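Newsletter > Workshop Notes > Cell Upkeep

Setting up the simulated twin of the Urkow cell 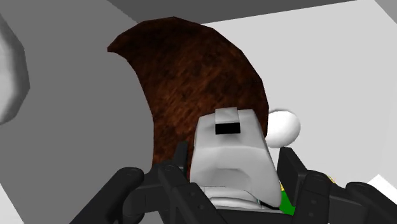

The simulated gripper with its fingers around the base of a white figure with a tall brown crest.

The Urkow cell has had a working simulation since last May, and most of you have used it to try out a grasp before booking time on the real arm. Over the winter it drifted. Grasps that held in the simulation slipped on the floor, and a few that looked hopeless in the simulation held fine. Fergal Ní Bhriain and I spent the past two weeks putting it right, and these notes cover what we changed and what you need to do on your side.

The biggest problem was the finger model. When the gripper on the real cell was rebuilt in the fall, the links went back together with new pivot pins and a slightly different closing range. The simulation still had the old range, so the virtual fingers stopped short of where the real ones stop. Fergal measured both fingers with the gripper off the arm, joint by joint, and typed the new limits into the model file. If you keep your own copy of that file, throw it away and pull the shared one. Do not merge them. Two people tried that last week and ended up with one finger on the new limits and one on the old.

Next was friction. We had a single value for every object in the library, set years ago for the Vallen test blocks, and it was too generous for anything smooth. Each object now carries its own value. Fergal pulled the real parts on the tilt plate, wrote down the angle where they started to slide, and worked back from there. The blocks are done and so are the Flostska bottle shapes. The toy figures and other odd shapes still have estimated values, so take a good result on one of those with some caution until we have been through them.

The figures cause trouble for a second reason. A tall, curved piece on top of a small base makes the simulated part heavy up high, and if the mass is spread evenly through the mesh it will tip in the fingers sooner than it should. On the real ones the hair is a hollow shell. We now set the mass of the upper piece separately from the head and base. It is a short edit in the object file, and the older entries in the library show how it is laid out.

Collision shapes were the slow part of the job. The drawing you see on screen and the shape the simulator uses for contact are separate, and several of our contact shapes were plain boxes. A box around a rounded object gives the fingers a flat face to press on that the real object does not have. I replaced the worst of them with shapes built from several smaller pieces. It costs some speed. A batch of 200 grasps used to finish before lunch and now runs into the afternoon, so start long batches at the end of the day if you can.

We checked the result by running the same grasps in both places. The set was 674 grasps long on the simulation side, and we picked a smaller share of those to repeat on the cell, with Fergal loading parts and me at the stop button. The blocks and bottles now agree well enough that I am happy to use the simulation for planning again. Thin parts held by their edges are still poor. The virtual fingertips are rigid and the real pads give a little, and I do not have a good fix for that yet.

Some things to do before your next session:

Pull the shared model folder. The version line at the top of the gripper file should end in 4.

Run the open and close check once with nothing loaded. Both fingers should reach their limits together. If one arrives early, you have an old file somewhere in the path.

Rerun any saved grasp you plan to use on the real arm. Results saved under version 3 should not be carried over.

Write down the object file you used in the log, along with the grasp number.

On the hardware side, the Dursun controller will be off for half a day when its fan is replaced. The simulation runs on the other machine and will stay up. I will post the time on the cell door once the part is in. The wrist cable is also due for a look, and I would like to do both jobs in the same stop.

If a grasp behaves one way on screen and another on the floor, send me the saved run and a note of which part it was. A run I can replay is worth much more to me than a description of it. Fergal has the tilt plate on the bench by the window - please leave it set up as it is, he is partway through the odd shapes.

Digby Donnelly
Friday, January 30, 2026

Recent items
Replacing the pivot pins on the Urkow gripper
How to book time on the cell
Vallen test blocks: where they are kept and how to clean them
Dursun controller: reading the fault list
Adding an object to the shared library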